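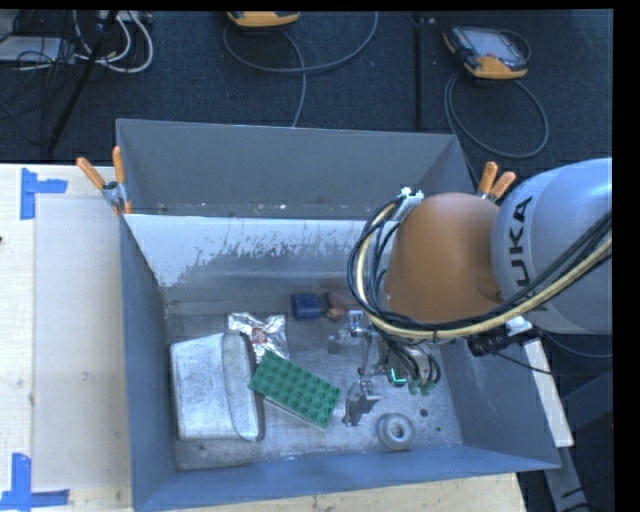 *Grey metal bin, worn inner panel*

**Ticket 205: school hoodie order, wrong crest colour**

Reported by: Géza Kovács
Store: Wistine school spirit shop

Proof showed the crest in navy. Hoodies arrived with it in black. 86 pieces affected, mugs are fine.

- 9:40 Checked the artwork file. Colour is correct.
- 10:15 Fuvero export had dropped the spot colour. Re-exported, new proof sent.
- 2:30 Géza approved the proof.

Reprint booked for July. Tibor Sárközi to confirm the courier.

Status: open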